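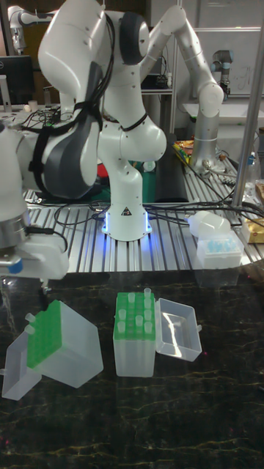

Posted by tipside_dan, Apr 9, 2018, in Bench Automation

Damum pipetting kit on an existing arm: worth it for tip and tube transfer?

We have a white six-axis arm on a slotted aluminum table and a quote for the Damum bench kit: gripper, flange adapter, finger set, and a one-year license for the Dilto path software. The job is single-item handling. Pick a tip out of an open rack, carry it to a neighboring rack, place or hold it over a chosen hole. No aspirating at this stage. The boxes are the ordinary kind with a hinged clear lid and a green insert.

Two things I can't get out of the data sheet. First, does the kit need the box clamped, or will a free-standing box on a smooth top stay put when a tip is pulled? A tip box on its side is a lost run for us. Second, can the stock fingers hold a tip upright without squeezing it out of round? The sales rep sent a video that answers neither.

Posted by mkr_lab

We have run this kit since December. Answering in your order.

Clamping: the kit does not include any fixture for the box, and the manual assumes you have one. On a polished top a nearly empty box is light enough to travel with the tip if the tip is seated hard. Zadia sells a locating plate, 38 dollars each, that takes the box base and leaves the lid free to open. Put the lid on the side away from the approach path. Dilto does not model the lid unless you add it by hand as a keep-out volume, and the default retract height does not clear it.

Fingers: the stock pair is black and points straight down.

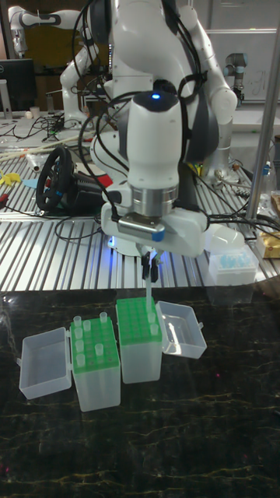

They will hold a tip vertically if you grip near the collar, where the wall is thickest. Lower down the tip flexes and the point wanders off the hole center. Set the force to the lowest step that survives a fast move, then teach the rack corners again with a tip in the fingers. We logged 605 transfers on one set of taught points and had 5 misplacements, all in the outer column, all fixed by reteaching one corner. Tubes were easier than tips.

Cable routing is left to you. Leave slack at the wrist or the last joint will pull on the connector.

The license renews every year. Ask for the renewal price in writing.

Posted by ostrander77

Look at the Dufour gripper too. Cheaper, and the fingers swap with one screw. I have only used it for vials so can't say about tips.

Posted by mkr_lab

The Dufour opens to 57 mm, more than you need between rows. Check finger clearance against the next tip over before you order.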